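Ticket 165 — red foam blocks shedding, paper cups tipping
Status: open
Product: Inau foam blocks (red), Tisness paper cups, tan
Logged Wednesday

Opened a new bag of 50. Colour fine on top but paler, kind of whitish along one side. Edges ragged. Need to know if it's dye or dust before we use teh rest. 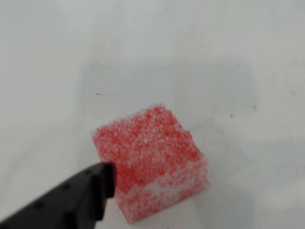 Yoon-hee Maeng: Could be dust from cutting. Wipe one with a damp cloth, let it dry, compare with a block from the old bag. If the pale bit stays it's the dye.

Wiped one, dried 21 minutes by the heater. Still pale. So dye, I reckon. Old bag was Prasertsri, much more even colour.

Second problem, the cups. Too light, go over at the slightest bump. Stood one up, was on its side again by 11.

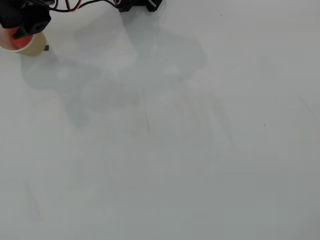 Cup on its side, red inside.

Tried a cup from the Flurnum sleeve as well, no better. Haven't tried weighting the base yet — will do after lunch if theres any putty left in the grey drawer.

Back to the blocks. Squeezed a few, all spring back ok.

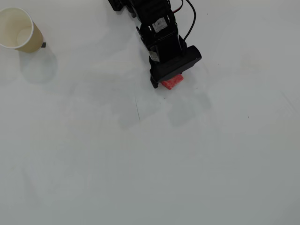 So firmness isn't the issue, only the colour and the crumbly edges. Would rather not send the whole bag back over that. Can we just trim them?
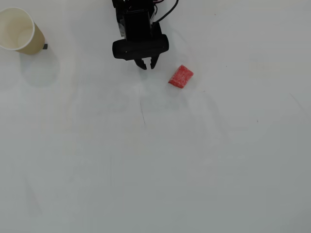
Don't trim, you'll get more crumbs. Keep the bag shut and I'll ask for a swap with the September order. For the cups try a coin under the base with a bit of tape.

Ok. Bag taped up, on the bottom shelf. Coin test tomorow, leaving ticket open.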